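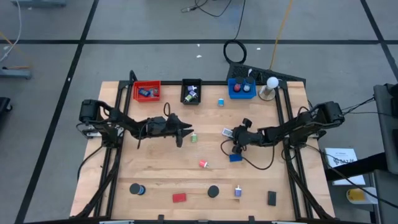
A small white and blue box above the wooden tabletop.

Pirnham repair shop to reopen after flood
2021-07-06

The household repair shop in Pirnham will reopen next month after a burst pipe closed it in February. The charity Clamholm, which runs it, has spent £800 on new flooring and a further £200 on replacing damaged tools.

Manager Nazar Hrytsenko said 20 people were already waiting to have lamps, kettles and radios looked at. "We had to turn everyone away in the spring, so those names go first," he said.
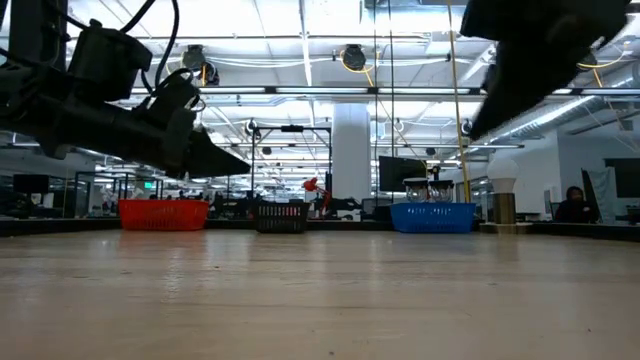
Items will be booked in at the front desk and returned within 2 weeks where parts can be found. Small parts and fittings have been a problem in the past, with pieces from separate jobs getting mixed up. Plastic baskets in different colours, such as the red, black and blue ones along the far edge of the table, will be used to keep jobs apart.

Repairs are free, but customers pay for parts. The shop cannot take microwaves or gas appliances.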